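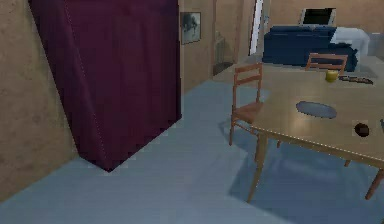

What made the Pullus home helper stop taking orders for most of an afternoon?

A bad update to its map of the house. The software loaded two versions of the same floor plan, one on top of the other, and the safety check did what it was built to do and refused to let the robot go anywhere.

So that's the short version, and if you were one of the people in the Banddale test group who got the "path not safe" message over and over in December, you can stop blaming your settings. I spent a good chunk of the morning on the phone with Marites Mercado, who runs the simulation side at Pullus, and she was pretty open about the whole thing (more open than I expected, since the company usually sends me two lines and a logo).

Pullus tests its helper in a simulated apartment before anything goes out to real homes. There's a dining table, a couch, a bed, all the usual stuff, and the robot has to find its way between them and do small jobs. Version 12 of the map software was supposed to make that smoother. It passed 243 runs in the simulator and everybody was happy, and then it went out to 82 homes and the trouble started before lunch.

The old map was never cleared. In the simulator every run begins with a fresh start, so there was no old map to get in the way. Real homes had one sitting in memory. The new map landed a little bit turned from the old one, and suddenly the robot thought there were two dining tables and a whole forest of chair legs. Mercado told me the planner was looking for a gap that was plenty wide in real life and finding nothing at all.

Most of the units just parked themselves and complained. That's annoying but fine! The part that bugged me more is that 2 of them didn't park. They had already started a job when the update came in, so they kept going on the old plan for a few seconds while the new map loaded. One bumped a nightstand and the other dropped a water bottle in a hallway. There were no injuries, and Pullus says both units shut down when they felt the bump, but I asked why an update was allowed to load in the middle of a job in the first place. The answer was that it shouldn't have been. There was a setting to block it, and it was off.

The bedroom jobs turned out to be the most useful for chasing down the fault, according to Mercado. Her team went back to the simulator, left the old map in place on purpose, and ran the bed tasks again until they saw the same doubled-up layout the homes had reported. It showed up on the very first try, which she described as "a good feeling and a terrible feeling."

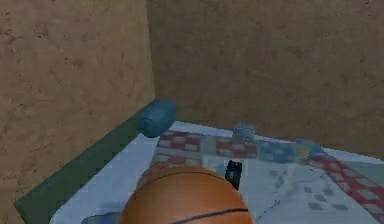
The bedroom in the simulated apartment, with a basketball and a patchwork quilt on the bed.

Jadwiga Brzozowska has been in the test group since the beginning and she had one of the units that parked. Hers stopped in the kitchen doorway at 2 in the afternoon and stayed there until dinner, and she had to climb over it with the groceries – twice. She's staying in the program, but she wants a way to roll the thing out of the way by hand when it locks up. Right now the wheels lock too, and it's heavy. I think that's a very fair request, and I passed it along. Mercado said they're looking at a release lever but wouldn't give me a date.

The fix itself is small. The update now wipes the old map first, waits for the robot to be on its dock, and makes it do a slow lap of the home before it will take a job. The simulator has changed as well, so a share of the test runs now begin with leftover map data instead of a clean slate. Bianchini, the outside shop that handles safety reviews for Pullus, is going over the two bump reports, and I've asked for a copy when they're done.

If your unit is still on version 12 with the amber light on, leave it docked overnight and it should pick up the patch. If it's stuck away from the dock, call the Gomwood support desk before you try to drag it. They can unlock the wheels from their end, and the line is open until 8 p.m.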